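Ridano publishes its gripper comparison: one bin, one arm, four hands and a lot of picking

Berbridge, 08/06/2024 – for immediate release

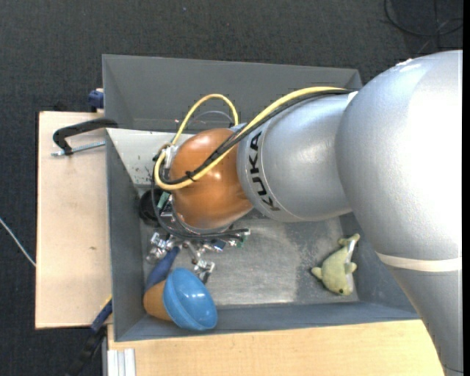
The KUKA arm over the test bin at our Berbridge workshop, with a blue bowl and a green plush toy among the items in it.

Hello from Ridano! I'm Bautista Riquelme, I run the test bench here, and I've been asked to write this release myself, which means it's going to be a bit longer than the ones you're used to from us. We have finished our first proper side-by-side trial of grippers for mixed bin picking, and from today the full results are free for anyone to download from our website.

The short version for those of you on deadline: we tried four grippers on the same arm, over the same bin, with the same 52 household objects, and logged 3,293 pick attempts. The jointed-finger gripper from Matoušek came out top on the mixed set. The Motura suction head was quicker on anything smooth and flat, and it wasn't close. Our own two-finger parallel gripper came third (yes, I know, and yes, we're publishing it anyway).

Now the long version, which is the bit I enjoy.

We get asked all the time which gripper people should buy, and for years our reply has been "it depends what you're picking". True enough, but not much help if you've got a budget meeting on Monday. Makers' own figures are hard to set next to each other, as everybody tests on different things. One firm uses cardboard boxes, another uses tins, and a third uses apples and gets very good at apples. So last September we sat down and drew up a list of ordinary stuff you could find in any kitchen or child's bedroom – bowls, soft toys, pots, brushes, that sort of thing – and agreed that every gripper would face the lot.

The bench is nothing fancy. The bin is clamped down at the table so it can't wander about when a finger catches the wall, and the floor of it is well scuffed by now. I did think about swapping it for a new one halfway through, but a shiny new floor changes what the cameras see, so the old one stayed until the end. Cables were the other thing. Anyone who has hung a prototype hand on the end of an arm will know how much of your week goes on routing them round the wrist, and I'd guess we re-did ours more often than we changed any software!

Each session went the same way. Objects were tipped in from a tub, with no tidying up by hand, and the arm was given eight tries before we tipped them out and started again. A pick counted if the object left the bin and stayed in the gripper all the way to the drop point. Dropped on the way? Fail. Two objects at once? Also a fail, though I argued against that one and lost. The camera, the lighting and the arm speed were left alone from one gripper to the next.

A few things surprised me. I had expected soft toys to be the easy part and bowls to be hard, and for the suction head it was exactly the other way round. Bowls lying on their side gave the parallel gripper a miserable time, mainly when the rim ended up close to the wall and there was no room to get a finger behind it. The jointed fingers coped much better there, but they were slower to close, and they needed more looking after. We stopped 11 sessions to tighten something, and most of those were theirs. If you run three shifts a day, please read the maintenance pages before you read the success rates.

The fourth gripper, a soft silicone one we moulded in-house, finished last. It was lovely with plush and hopeless with anything heavy. We've gone back to the drawing board with it and I'm not going to promise a date.

I should be clear about money, as people always ask. Motura and Matoušek each lent us a gripper and a spare, and both have had the kit back. Neither paid for the trial and neither saw the numbers before we had locked them. Both were sent the report a week ago and were very decent about it, including the one that rang me up to disagree with page nine.

The download has the object list with sizes and weights, the log of every attempt, our gripper mounting drawings and 545 short video clips, failures included. Use any of it you like, just say where it came from. If you repeat the trial with your own arm and get different results, I would really love to hear from you – a few of the gaps are small enough that I wouldn't bet my lunch on them.

Next up is a camera comparison on the same bench, starting in September, with the Matoušek hand staying on the arm so that only one thing changes at a time. We have room for two more camera makers, so do get in touch if you'd like yours included.

Journalists and integrators are welcome to visit the Berbridge workshop and watch a session. Weekday mornings are best. Please ask for Bautista Riquelme through the press page on the Ridano website, and tell us in advance if you want to film.

About Ridano
Ridano designs and tests grippers and mounting parts for small-batch automation. The company is based in Berbridge.

Ends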